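The Case for Keeping the Human Hand in Robot Teaching

Opinion, by Charalambos Katsaros

Discussion of robot training has turned in recent months to the question of volume. Funding bodies ask how many demonstrations a laboratory has recorded, and laboratories reply with the largest figure they can defend. The Ernivham collection stands at 1,056 demonstrations, all given by people guiding the machine by remote control. I wish to argue that this figure is the least useful thing to be said of it.

A demonstration records a decision. The operator who must take hold of a bouquet of artificial roses has to choose between the foliage and the blooms, and has to judge how close the gripper may come before the petals are disturbed. An experienced operator makes that choice without remark, and the recording keeps it whether or not it was a good one.
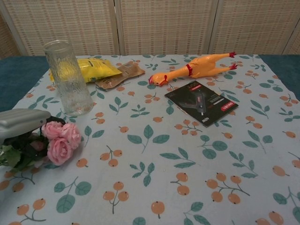
Gripper and artificial roses, with other objects laid out on a patterned cloth.

It is sometimes held that such tables ought to be plain, and that a printed cloth or a clear drinking glass introduces needless difficulty. I cannot agree. Household tables are seldom plain. A machine taught only on bare surfaces will have learned very little about kitchens, and the cost of that saving will fall on whoever is asked to use it.

My colleague Lefteris Mavromatis takes the opposite view on quantity. He reviewed 410 of the recordings in May and concluded that hesitant demonstrations should be kept, on the ground that a sufficiently large body of material will correct for them. His review was careful and I have relied on it. My own reading of the same recordings is that hesitation is copied as faithfully as skill. Of the 8 operators on the Gellden rota, the two who were given the longest preparation produced the material we return to most often.
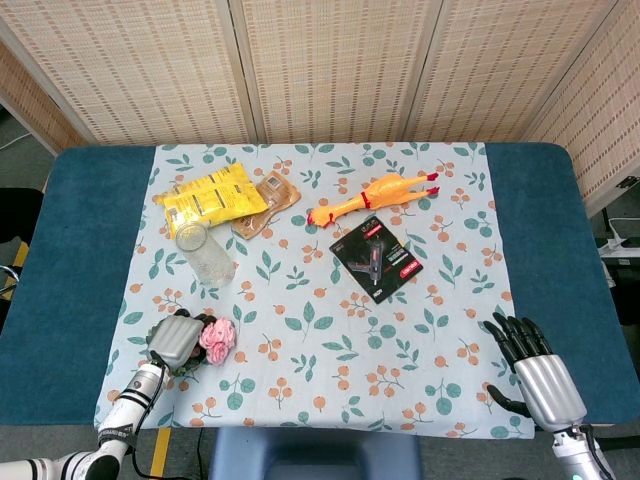
Does an operator need an engineering background to teach a robot by remote control?
Patience and a steady hand matter more, and most people can be prepared for simple tasks without any technical training.

Preparation is where institutions economise first. The Flotmont guidance allows an operator 6 practice attempts before recording begins — a limit chosen, so far as I can establish, to suit the booking of rooms. I would ask that it be withdrawn. Operators should practise until a second person, watching the arm and the object together, is satisfied with the approach and the grasp. They should also be named in the published record if they wish it, as the authors of any other skilled work would be.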